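작업 노트 / 유리병 성형·후가공
2022-10-05

어제 새벽에 받은 Nonon 병 첫 시험분이 서랭로를 다 빠져나왔다. 결론부터 적으면 어깨 곡면이 살았다! 지난번 금형에서는 어깨가 늘 물 먹은 종이처럼 처져 있었는데 이번에는 능선이 또렷하게 올라왔다. 오전 내내 병을 창가에 세워 놓고 돌려 보느라 일이 좀 밀렸다.

사양 다시 정리. 500ml 올리브오일용, 몸통은 타원 단면, 어깨에서 목까지 세로 주름이 잡히고 바닥은 두껍게. 마개는 T형 코르크 계열. 초도 시험 수량은 1031병, 그중 외관 불량으로 뺀 것이 79병이다. 첫 시험치고는 정말 괜찮은 숫자라고 생각한다. 불량 내역은 주름 골에 생긴 잔기포가 제일 많았고, 다음이 이음선 돌출, 나머지는 바닥 두께 쏠림.

잔기포는 위치가 거의 같다. 정면에서 봤을 때 왼쪽 두 번째 주름 아래쪽. 유리 원료 쪽 기포라면 이렇게 한곳에 몰릴 리가 없으니 금형 배기 구멍을 의심하고 있다. 금형을 내려서 보니 그 자리 배기 구멍에 이형제 찌꺼기가 앉아 있었다. 가는 황동 솔로 털고 에어로 불었는데 속이 다 시원했다. 다음 투입 때 같은 자리에 또 나오는지 볼 것. 또 나오면 구멍 지름을 손봐야 한다.

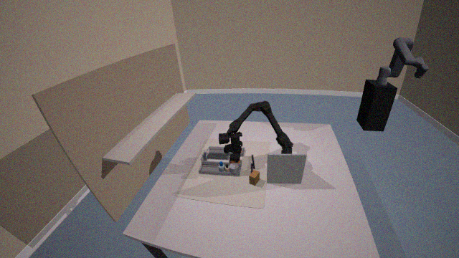 이음선 얘기. 손톱으로 긁으면 걸리는 병과 안 걸리는 병이 섞여 있다. 걸리는 쪽은 전부 캐비티 3번에서 나왔다(바닥 각인 확인). 3번 금형 맞춤면을 밝은 데서 비춰 보면 아래쪽에 머리카락 같은 틈이 보인다. 연마로 될지 다시 맞춰야 할지는 금형 담당 쪽 의견을 기다리는 중. 개인적으로는 연마로 될 것 같다. 틈이 아래쪽에만 있고 위로 가면서 깨끗하게 사라진다.

바닥 두께는 생각보다 재미있는 문제다. 타원 단면이라 고브가 떨어질 때 조금만 비껴도 긴 축 쪽으로 유리가 몰린다. 원형 병이면 그냥 넘어갔을 정도의 어긋남도 여기서는 눈에 보인다. 병을 거꾸로 들고 형광등에 비추면 초승달 모양으로 진한 부분이 생기는데, 예쁘긴 예쁘다(이걸 일부러 디자인으로 쓰는 병도 있으면 좋겠다). 하지만 고객 도면에는 균일 두께로 되어 있으니 잡아야 한다. 고브 온도는 마지막 기록이 1080도. 우선 온도는 건드리지 않고 낙하 가이드 위치만 조금씩 옮겨 보기로 했다. 두 가지를 한꺼번에 바꾸면 지난달처럼 뭐가 효과였는지 모르게 된다.

가이드 조정 순서 메모
1) 캐비티 1번만 먼저 옮기고 나머지는 그대로
2) 병 13개를 연속으로 뽑아 바닥 네 지점 두께 측정
3) 편차가 줄면 2번, 4번에 같은 값 적용
4) 3번은 맞춤면 처리가 끝날 때까지 제외

두께 측정기 탐침은 쓰기 전에 꼭 기준편으로 영점을 볼 것. 어제 오후 측정값 일부가 전체적으로 높게 나와서 한참 헤맸는데 영점 문제였다. 그 값들은 기록지에서 줄을 그어 두었으니 평균 낼 때 넣지 말 것.

후가공 쪽도 진도가 나갔다. Brudico에서 보내 준 무광 코팅액 견본을 외관 합격품 몇 병에 뿌려 봤다. 색은 짙은 녹색과 젖빛 두 가지. 젖빛이 압도적으로 좋다! 주름 골에 코팅이 살짝 두껍게 앉으면서 음영이 생기는데, 조명을 옆에서 주면 천을 접어 놓은 것처럼 보인다. 녹색은 골에서 색이 너무 진해져서 얼룩처럼 읽힌다. 희석비를 올려서 한 번 더 해 볼 가치는 있다.

코팅 부착력은 십자 긋기로 봤다. 몸통은 전부 양호, 목 바로 아래에서 테이프에 조금 묻어 나온 병이 두 개 있었다. 뿌리기 전에 그 부분을 손으로 잡았던 것 같다. 장갑을 꼈어도 장갑이 깨끗하지 않으면 똑같다. 코팅용 장갑은 따로 통에 넣어 두었으니 섞어 쓰지 말아 주세요.

건조로 조건도 적어 둔다. 예열을 짧게 준 쪽은 표면에 귤껍질 같은 결이 남았고, 예열을 넉넉히 준 쪽은 매끈했다. 병이 두꺼워서 유리 온도가 늦게 따라오는 탓으로 보인다. 얇은 병 조건을 그대로 가져다 쓰면 안 되겠다.
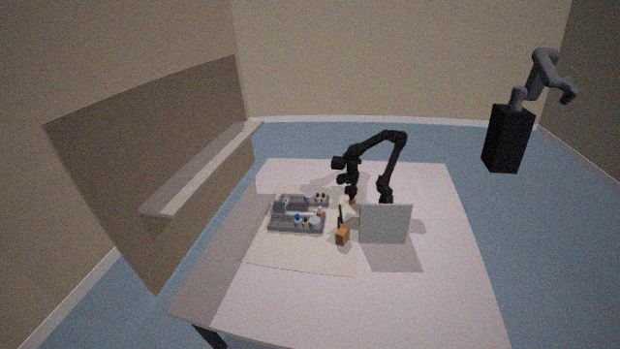

마개. Firno 쪽 코르크 견본 두 종류를 끼워 봤다. 짧은 것은 들어가는 느낌이 부드럽고 빼기도 쉽다. 긴 것은 뺄 때 뽁 소리가 나는데 이 소리가 너무 좋아서 자꾸 뺐다 꼈다 했다. 다만 오일 병은 매일 여닫는 물건이라 긴 쪽은 손목 약한 사람에게 불편할 수 있다. 물을 채워 눕혀 둔 병들은 내일 아침에 확인. 짧은 쪽이 새지 않으면 짧은 쪽으로 권할 생각이다.

목 안지름은 도면 공차 안에 다 들어왔는데, 입구에서 조금 내려간 지점이 살짝 좁은 병이 있다. 코르크가 끝까지 들어가기 직전에 한 번 뻑뻑해지는 게 그 때문인 듯. 플런저 마모인지 냉각 차이인지 아직 모르겠다. 게이지를 깊이별로 넣어서 표로 만들어 볼 것.

라벨 자리도 생각해야 한다. 주름이 어깨에서 끝나면 몸통이 깨끗하게 비어서 종이 라벨이 잘 붙을 텐데, 지금은 주름 끝이 라벨 윗선 바로 위까지 내려와 있다. 종이를 잘라 붙여 보니 윗모서리가 들뜬다. 라벨을 조금 내리거나 모서리를 둥글게 하면 해결될 것 같고, 도면을 바꾸자고 하기에는 주름이 너무 멋지다. 고객 쪽에는 둥근 모서리안을 먼저 보여 주자.

포장 시험은 아직. 칸막이 상자는 예전에 Arthur 병에 쓰던 규격이 남아 있어서 넣어 봤더니 짧은 축 쪽이 헐렁하다. 운반 중에 병이 돌면 주름 능선끼리 부딪칠 수 있으니 칸막이를 새로 떠야 한다. 젖빛 코팅 병은 긁힘이 잘 보이니까 골판지 면이 직접 닿지 않게 얇은 종이를 한 겹 두르는 것도 같이 시험.

남은 일
- 캐비티 3번 맞춤면 사진 찍어서 금형 쪽에 전달
- 배기 구멍 청소를 교대 점검표에 추가
- 녹색 코팅액 희석해서 재시험, 남은 견본 양 먼저 확인
- 눕혀 둔 병 누액 확인 후 마개 길이 결정
- 라벨 종이 둥근 모서리로 재단
- 편광기로 바닥 응력 보기 (두꺼운 쪽 위주로, 서랭 속도를 늦춰야 할 수도 있음)
- 불량품은 파유리 통에 넣기 전에 캐비티 번호별로 개수 적기

합격품 중에 제일 잘 나온 병 하나는 사무실 창턱에 두었다. 오후에 해가 들어오면 주름 그림자가 벽까지 길게 간다. 지나가다 한번씩 보세요. 두께 기준 샘플로도 쓸 거라 코팅이나 절단은 하지 말 것!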